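Nov 15, 2020, cupping bench

Roasted the two Colden lots again this morning, both washed, same screen size. Batch weight 200 g each in the sample roaster. Kept the charge temperature the same as last time and only changed the airflow after first crack. The Skirnent lot went in afterwards, with the drum left to settle between batches.

Moisture on the Colden greens is a touch higher than it was in April. Not enough to reject them, but they took longer to turn yellow and I had to give a bit more gas early on. Lot 113 ran ahead of the other one from the start and stayed there. First crack was clear on both. Lot 503 (Skirnent) cracked quietly and I nearly missed it, so treat the development time on that sheet as a guess.
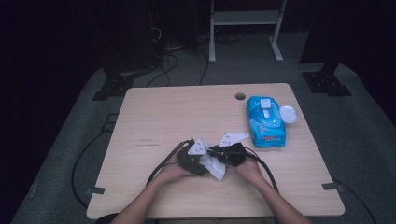 Rested samples from the last roast were cupped after lunch. Same water as always, ground just before pouring, crust broken at four minutes.

- 113: clean, apple and brown sugar, drops off a little as it cools. Better than the last arrival.
- Second Colden: flatter, some cereal in the finish. Might be the roast. Repeat with more heat before the yellow stage.
- 503: heavier body, cocoa, slight papery note in 2 cups. The rest were fine. Could be age, the bag has been open a while.

Sorensen want a recommendation for their house filter. On today's table I would offer 113 alone and keep 503 as the fallback for the blend, provided the papery cups don't come back. They asked about price as well, but the Derano warehouse hasn't confirmed what is left on the floor, so no figures to them yet.

To do:

- re-roast second Colden and 503, cup blind against 113
- pull a fresh 503 sample from an unopened bag
- recalibrate the moisture meter, it drifted between the first and last reading
- chase Derano for stock and storage charges
- new labels for the sample tins, the old ink rubs off

Grinder burrs are due a change too. More fines than I like in the last sets, and the cups were slow to clear after breaking.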